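Capítulo 3. Primera puesta en marcha del portátil Elwood

Antes de empezar, deje el equipo fuera de la caja hasta que alcance la temperatura de la habitación. Necesitará el cargador incluido, el lápiz Mulen y los datos de acceso a su red inalámbrica. La cuenta Fagundes es opcional y puede crearse más adelante.

3.1 Carga inicial

1. Conecte el cargador al puerto USB-C izquierdo. El puerto derecho transmite datos y vídeo, pero no carga la batería.
2. Espere a que el indicador lateral pase de ámbar a blanco.
3. Abra la tapa y mantenga pulsado el botón de encendido dos segundos.

Nota: el equipo sale de fábrica en modo de transporte y no se enciende con batería hasta que se conecta el cargador por primera vez.

Precaución: no cubra las rejillas de ventilación ni utilice el portátil sobre mantas o cojines mientras carga. 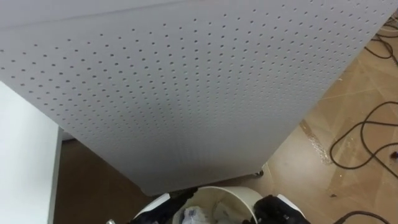 3.2 Idioma, red y cuenta

1. Elija el idioma y la distribución del teclado. Los modelos vendidos en España llevan la distribución española; si su teclado no tiene la tecla Ñ, seleccione «Internacional».
2. Seleccione su red y escriba la contraseña. Si no aparece, compruebe que el nombre de la red no esté oculto en el router.
3. Inicie sesión con su cuenta Fagundes o pulse «Continuar sin cuenta».
4. Acepte la búsqueda de actualizaciones. El equipo puede reiniciarse varias veces – no cierre la tapa durante el proceso.

Sin cuenta no funcionarán la copia de seguridad en línea ni la localización del dispositivo. El resto de funciones no cambia.

3.3 Emparejar el lápiz Mulen

1. Retire la lengüeta de plástico del extremo del lápiz.
2. Abra Ajustes > Dispositivos > Lápiz y pulse «Añadir».
3. Mantenga pulsado el botón superior del lápiz hasta que parpadee la luz.
4. Acerque la punta a la pantalla, a menos de 10 mm, y siga las marcas de calibración.

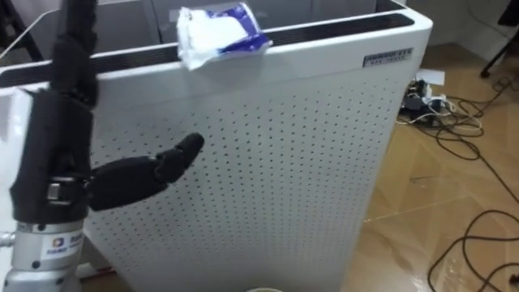 Si la calibración se interrumpe, vuelva al paso 2. El lápiz se apaga solo tras 300 segundos sin uso y se activa al tocar la pantalla con la punta. Para cambiar la función del botón lateral, entre en Lápiz > Botones; de forma predeterminada actúa como goma.

3.4 Pantalla y base Brullumdale

La base Brullumdale se vende por separado y admite un monitor externo. Conecte primero la base a la corriente, después el monitor y por último el portátil. Con otro orden, la imagen puede tardar en aparecer o quedarse a 30 Hz – en ese caso, desconecte el portátil y vuelva a conectarlo.

Actualice el firmware de la base desde Ajustes > Accesorios antes de usarla con el equipo en reposo.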